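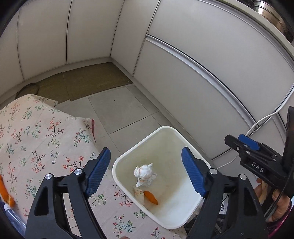
Household > Waste and Recycling > Open Bins > Square White

Urkico Square Open Bin, White

Last updated: Thursday, February 16, 2017
Reading time: 2 minutes

Stock code 1262. Open-top wastebasket in white plastic, square mouth, rounded corners. No lid, pedal or liner ring. Intended for dry household rubbish: tissues, wrappers, small cartons, paper cups. Vegetable peel is acceptable if the bin is lined and emptied the same day.

Capacity: 7 litres
Colour: white only
Warranty: 2 years, moulding faults
Supplied: single, or nested in cartons of 7

Placement

The bin is designed to stand directly on a hard floor. On tile, set the base fully within one tile where the grout is recessed. Beside a table with a long cloth, keep the hem outside the rim, otherwise it will drag through the contents when the bin is lifted. Allow clearance from ovens and heaters.
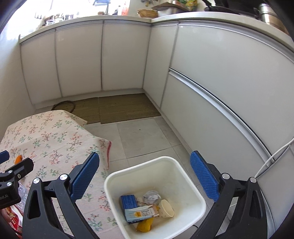 Flat cartons and small boxes should go in folded. A paper cup on its side takes up a disproportionate share of the volume, and crumpled film wrappers spring back after being pressed down. Households that discard mainly packaging should consider the taller Paiva model, which has the same mouth and accepts the same liners.

Liners

Esunov square liners, small. Fold the excess over the rim and press into the corners. Round-bin liners will fit but tend to slip at one corner under load.

Cleaning and staining

White plastic marks. Tea, fruit and vegetable matter leave a beige or brownish tint on the inner walls, usually heaviest near the base. Wash with warm water and dish detergent, leave to soak overnight if required, rinse and dry upside down. Do not use scourers; a scratched surface takes up colour faster. Residual tint does not affect use and is not covered by warranty.

Availability

Stocked at the Clakivthorpe warehouse. Grey was discontinued in October and will not be reordered. Carton quantities ship flat rate, singles by weight.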